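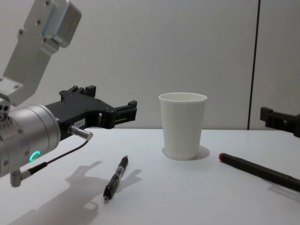

Ticket 1207: Ink will not come off white tabletop

Status: Closed
Category: Furniture and surfaces
Site: Lesdale, second floor workroom
Opened: Jul 24, 2024
Product: Gerkine white table, bought in March

Problem as reported

Marker ink on the white tabletop does not wipe off. The table is used with a paper cup, a black pen and a black marker with a red cap, and those are the only things that go on it most days. There are three kinds of mark:

1. Short black lines near the front edge. Dry cloth does nothing. Wet cloth does nothing.
2. A brown ring from a cup. Wet cloth lightens it but the outline stays.
3. A gray haze where somebody already scrubbed at the lines before opening this ticket. Shows only when you look along the surface toward the window.

Requester would like to know what is safe to use, and whether the top has to be replaced. A new top is 380 dollars plus delivery.

Reply 1 – Facilities desk

Please answer the following before trying anything else on it.

Which pen made the lines, the thin one or the marker?
Is the marker permanent or dry erase?
What was used for the scrubbing?
How long had the ring been there?

Please do not use acetone, nail polish remover or oven cleaner in the meantime.

Reply 2 – Requester

The marker. The thin pen has left a few dots too but those came off with a damp paper towel.

We all took it for a dry erase marker. The barrel is black and the cap is red, and it writes black. It came out of the mixed box in the supply closet. The small print on the barrel says Jivero permanent. The dry erase ones in the same box are the same length and have nearly the same cap, so I can see how it happened.

Scrubbing was done with the green side of a kitchen sponge and some powder cleanser. I don't know which powder. The ring had been there over a weekend at least.

Reply 3 – Facilities desk

Thanks. That covers marks 1 and 3. Permanent ink on this kind of top comes up with alcohol if the finish is sound. Where the sponge has scratched the finish, ink can sit down in the scratches and take longer.

Do these in order and stop when the mark is gone.

Step 1. Clear the table completely. Cup, pens, everything. Wipe it down with warm water and one drop of dish soap, then dry it.

Step 2. Test first. Put a little rubbing alcohol on a white cotton cloth and rub a spot on the underside of the overhang where the same white finish wraps around. Wait five minutes. If the cloth picks up white or the spot feels tacky, stop and write back.

Step 3. If the test spot is fine, lay the damp cloth over one ink line for ten seconds and wipe in one direction. Turn to a clean part of the cloth for each pass. Going back and forth with a dirty cloth spreads the ink and leaves a bigger gray patch.

Step 4. Rinse with plain water and dry.

Step 5. For the ring, mix baking soda and water to a thin paste, leave it on for fifteen minutes and lift it off with a soft cloth. No pressure.

Leave the haze alone for now.

Reply 4 – Requester

Test spot was fine. No color on the cloth and not tacky.

Lines: all but one came off on the first or second pass. The last one is a faint gray shadow of a line, right in the scrubbed area.

Ring: better, not gone. Maybe a third of the outline is left. I did the paste once.

Also, the alcohol took the dots of pen off faster than water did, in case that is useful for the next person.

Reply 5 – Facilities desk

Repeat the paste on the ring, same time, and go over it with the alcohol cloth afterward. For the line that is left, try writing over it with a real dry erase marker and wiping both off together within a few seconds. This works on whiteboards and sometimes on tabletops. If it leaves more than it takes, go back to alcohol.

Reply 6 – Requester

Ring is gone after the second round.

The dry erase trick took off a little of the line. I did it four times and then alcohol. You have to know where the line was to find it now. I would call that done.

The haze is the same as before. Can it be polished? One of the people here has a pack of fine sandpaper at home, 400 up to 2000, and offered to bring it in.

Reply 7 – Facilities desk

Please don't sand it. The white layer is thin and 400 will go straight through the finish. Even 2000 will leave a dull spot with a visible border, and it will be larger than the haze you have.

We are sending up a bottle of Reisinger surface polish, the cream one in the flat bottle. Use a coin-sized amount on a microfiber cloth, small circles, two minutes, then buff with a dry cloth. It fills the scratches a little. It does not remove them, so expect to do it again every few months.

Reply 8 – Requester

Polish used as described. Haze is much less. Still there in low sun, but you don't see it sitting at the table. Surface is a bit slippery where the polish went on – a paper cup slides if you nudge it. Is that normal?

Reply 9 – Facilities desk

Yes, for a day or so. Wipe it once with soapy water if it bothers you.

Replacement request for the top is withdrawn.

Changes made

– Mixed marker box in the supply closet has been sorted. Permanent markers are now in the drawer with the shipping labels. Dry erase markers stay in the open tray.
– Do not go by the cap when picking one out. Read the barrel. Caps get swapped and the color of the cap does not always match the ink.
– Coasters ordered for the workroom. Until they come, a folded paper towel under the cup is fine.
– Green sponges are for the sink. White cotton cloths are on the shelf above it.

Closing note

Resolved without replacement. One faint line remains near the front edge and some haze in the same area, both accepted by requester. Reopen under the same number if the ink line darkens or if the finish starts to lift where the alcohol was used.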